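Briltton Hand Gripper: A Review From the Folding Room

Posted in: Shop Floor, Tools We Use
Comments (7)

I've wanted to write up the Briltton for months, and I held off until we were past the honeymoon stage. We've had it since November at Þrastardóttir, the laundry in Clikovberg where I work the finishing end (sheets, towels, aprons, table linen, whatever the hotels send). I still love it. I reach for it the way I used to reach for my good scissors, and anybody who has worked in a sewing room or a laundry knows how people feel about their good scissors!

Some background for readers who don't do this for a living. We have a Drumeck folding cell in the corner by the big windows. It's two arms over a table, and it learns its folds from recordings that we make ourselves with the Briltton in hand. You squeeze, the fingers close, you do the job the way you'd do it on a normal shift, and what you did goes into the pile the Drumeck learns from. The first cell we tried, years back, came with its folds already built in, and a technician had to drive out whenever a customer changed towel sizes. So the idea that the folders would be the ones doing the teaching sounded great to me from the start. It didn't sound great to everybody, and I'll get to that.

First, the feel. The Briltton weighs 385 grams without the cable, and most of that sits back over your wrist, so it doesn't pull forward when you reach across a table. I have small hands and was ready to complain about the handle. No complaints! The trigger is light and has a nice long travel, and you can stop halfway and hold there without your finger shaking. Closing on one layer of a double hem took me a full morning to learn. After that it felt like chopsticks feel once you stop thinking about chopsticks.

The fingers themselves are black, ribbed on the inside, with soft orange pads up near the tips. Those pads are the best part of the whole tool. They give just enough to let you pinch a corner without dragging the rest along, and they don't leave a mark on damask napkins, a thing I worried about a lot. They do pick up lint. We wipe them at break with a barely damp cloth and let them dry before the next round.

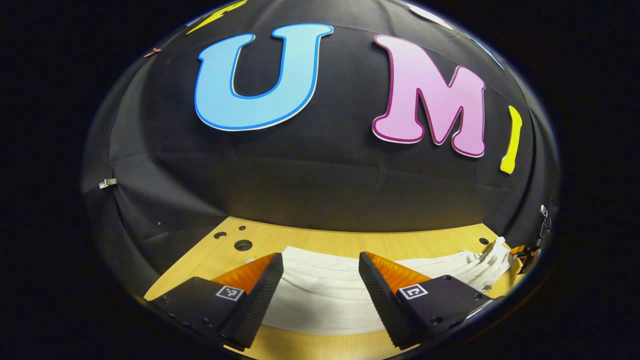 Setup is where you'll spend your time, and I'd tell any shop to plan for it. Clear more table than you think you need, and keep your next piece well out of the way. Then decide as a group what a starting position is going to be. Our first recordings all began with the cloth laid out perfectly, edges square, like a catalog photo, and the Drumeck learned to fold catalog photos. Give it one real towel out of a cart and it was lost. So now we start messy on purpose. White cloth stretched across the table, flat in the middle and all crumpled up at the right end, is a very fair start for a recording, and the person holding the gripper has to sort out that heap before anything else can happen. I open wide, come in low, and feel for an edge. Go slower than you would by hand, but not so slow that you freeze over the cloth trying to make up your mind. Hesitation gets learned too! We had one week of the arms hovering over pillowcases like a cat at a screen door, and that was all me.

White on a light wood table is harder on the eyes than you'd expect by the end of an afternoon, too. A dark backdrop behind the table helps me, though the cloth is still sitting on pale wood where I'm working. I'd love to try a darker top.

Now for the people side, the part I get asked about most. There are 9 of us in finishing and there were 9 of us before. I know that isn't how it goes everywhere and I won't pretend one laundry proves much. What changed is the shape of the day. Nobody stands at bath towels for a whole shift anymore. The cell takes the bath towels and hand towels, and one of us looks after it, clears it when it snags, and makes new recordings when a customer sends in something odd. The rest of the room gets the fiddly pieces. My shoulders are better. My feet are the same, sadly.

Hanne Juhl has been folding here longer than any of us and she was dead against it. Her worry was that she'd be giving away what she knows, squeeze by squeeze, and then what would she be paid for? It's a fair question and I don't think a tool can answer it. What we got, after some pretty loud meetings, was a recording rate on top of the hourly one, and a rule that nobody records unless they've signed up for it. Hanne signed up in the second month. Her fitted sheet recordings are beautiful to watch, and she'll tell you so herself. She also still thinks the rate is too low, and I'm with her there.

The other change is talk. Folding was always something you picked up by standing next to someone. With the Briltton in your hand you find out that the woman across from you has been turning corners the opposite way all this time, and now you both have to decide which one the machine is going to learn. Dagný Þorgeirsson runs our shift and she had to settle the great washcloth argument (thirds, and I lost). We've even changed how we train new hires. They start on hand folding, same as ever, then do a session with the gripper, and it makes them look at the cloth in a whole new way.

Things I don't like so much. The cable is too short. If you're left-handed it crosses in front of you, and our two lefties have taken to taping it to a sleeve. The little square markers on top of the fingers scuff if you put the tool down carelessly, and once they're scuffed you're ordering new stickers and waiting. Keep spares. The manual spends 4 pages on mounting and half a page on cloth. And the carrying case is silly, way too big, with a latch that pops open if you look at it.

Fleece is still a struggle. It clings to the pads and you end up shaking your hand like there's tape stuck to it. We fold fleece by hand and I'm happy to.

Would I buy it again? Yes, today, and I'd buy a second one so that two people could record side by side without passing it back and forth. If your shop is thinking about a Drumeck or anything like it, get the gripper in early and let the folders play with it for a good long while before anyone starts talking about output. And sort out the pay first. Next month I'm hoping to post something on aprons, once we've decided what to do about the strings.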